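In Praise of the Long Way Home

By Colin Fothergill
Opinion | May | 51 comments | 63 shares

I got off the bus two stops early last night and I want to tell everyone about it. I know how that sounds. A grown man walks ten extra minutes through the middle of Flilthorpe and thinks it deserves a column! But I've been doing this since the winter, most evenings, and it has changed how I feel about the town I live in more than anything the town has done on purpose.

My old route was the fast one. Bus to the corner, cut behind the bank, up the steps, keys out. I could do it without looking up, and mostly I didn't. If you had asked me what was on Mill Street I would have said a shoe repair place and a dentist, and the shoe repair place closed years ago. There's a piano teacher up there now, over the old shop, and around six in the evening somebody plays the same eight bars over and over with the window open. They were terrible in February. They're pretty good now, and I feel almost proud, as if I had something to do with it.

The long way takes me past the library, down the slope by the canal, and along the back of the Nirthorpe road, where the gardens come right up to the path. I know which one has the quince. I know which dog barks and which dog only stands there with its ears up, thinking it over. I've started saying hello to people, and (this still surprises me) they've started saying it first.

We talk a lot in this town about community, usually when there's a grant form to fill in. We hold meetings. I've been to them and I like them, they have good cookies. But you can sit through a year of meetings and not learn the name of the woman who waters the planters by the bridge. I learned it by going past her thirty evenings in a row. She's Kyung-hwa Ha, she moved here from Wattimena, and she thinks the council picked the wrong geraniums. She may be right. I had never had a thought about a geranium before this spring, and now I have several.

People ask about the time. Ten minutes there, and maybe a few more if I get talking. I used to spend longer than that standing in my kitchen with my coat on, reading the news on my phone before I had even put the lights on. I don't miss it. By the time I get home now I've already finished with work, it has dropped off somewhere near the canal, and I start cooking in a much better mood than I used to. 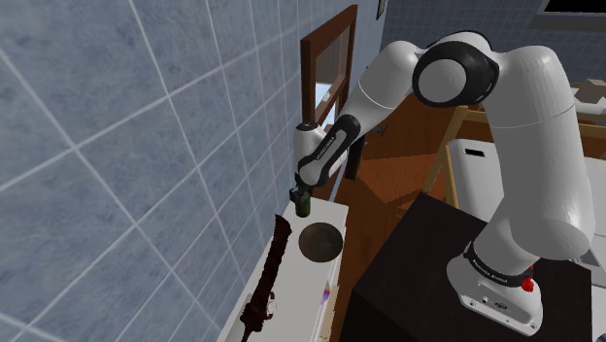
Min-kyu Son thinks I've got it easy, and told me so on the library steps: a man with no small children and two good knees can stroll wherever he likes, but try it with a stroller, a bag of groceries and a kid who needs the bathroom. The long way home is a fine thing, he said, for people who aren't already tired.

I've chewed on that for a while, because he's right about a good part of it. The canal slope is steep, and there isn't one bench between the library and the Nirthorpe road. If I needed to sit down halfway I'd have quit in the first week. The light at the bottom of the slope has been out since before Christmas, too, and plenty of people who would enjoy that path in June wouldn't set foot on it in December. So I'd like to turn my enthusiasm into a request. Give us 2 benches, one at the top and one at the bottom, and fix the light. I'll write the letter myself. I'll put up with any geraniums you like.

But I don't think the habit belongs only to people with free evenings. It doesn't have to be a mile. Cross the street and go up the other side. Take the kid past the piano window and see if they can hum the tune. In-ho Heo, who works nights, told me he does it at five in the morning on his way in from the depot, one block over from his usual street, and that he has the bakery smell all to himself. One block! I went out of my way to try it, and I can report that he's right about the smell.

Tonight I'm going to try the other bank of the canal. I've lived here most of my life and I have no idea where the little gate by the lock comes out.

Comments (51)
Contact the opinion desk | © Flilthorpe Letter | Back to top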